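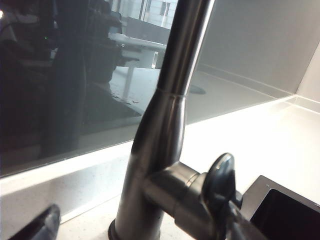

Wrist view, fingers either side of the tap, lever on the right.

Kutedine grasp-and-turn policy, second release. Review by Zoia Yatsenko

Quick one, writing this up between runs. Short version: good method, poor docs, worth your time if you work on taps, levers, knobs, anything that pivots. Long version below.

What it is. A learned policy for small hinged things, trained only on wrist video plus gripper width. No depth, no room camera, no model of the object. The paper's claim is that shiny stuff stops being a special case once you drop depth altogether. I was doubtful. Our kitchen corner is brushed steel in front of dark mirror glass, and every depth method I've tried there has fallen over. Points behind the wall, a second window floating in the glass, you name it.

Install. Painful. Two config files that disagree about which way the wrist is up, and the README only mentions one of them. Lost a morning. Yiğit Aydoğan found the fix in a closed issue.

Training. The base weights come from 3,487 clips, mostly door handles and drawers by the look of the file list. We added 13 demos of our own on the tap and fine tuned overnight. That's a tiny amount. Old Wusosau baseline wanted far more before it did anything sensible.

Results. Approach is very good. Goes for the real lever and not for anything in the glass, which was the whole point for me. Turning is less good. It pushes a bit too long at the end of travel, so set your force limit low before you start (I didn't). Six failures in our first batch, all at the end stop, none on the approach.
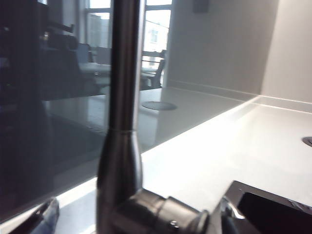 The tilt test was the bit I liked best. Paper says the policy copes with a rolled wrist, and mostly it does. We started it upright, then leaning, then leaning more than I'd choose. Upright and leaning both fine. Past that it dithers, creeps in, backs off, creeps in agian. Slow but safe.

Blinds matter more than I expected. Bright daylight bouncing about and the thing gets twitchy. Half closed, much calmer. The authors put this down to auto exposure and suggest locking it. Haven't tried yet.

Things I'd want fixed:
One config file, please.
Some kind of end-stop detection. Even a crude one.
The confidence score. It reads high nearly all the time, incuding when the arm is dithering, so I've stopped logging it.

Compared with Aoki, which is the other one people ask about: Aoki turns more smoothly and knows when to stop, but it needs depth and so it's no use to me near glass. If your kit is matt and your room is dull, get Aoki. For steel and mirrors, Kutedine — and keep a hand near the stop button the first day.

Four out of five. Would be higher with proper docs.

Comments (3)

marta_h
Did you mask the fingers out before fine tuning? Ours got worse when we did.

Zoia Yatsenko
No mask. Left them in, same as the paper. I think it uses them to judge how close it is.

dev_in_leeds
Seconding the config moan. Same thing bit us in April and I never found that issue, so thanks.

Related
Ollel soft fingertips: 2 months on
Aoki lever policy, first look
Wusosau baseline: still worth running?

Contact | Copyright the authors | Back to top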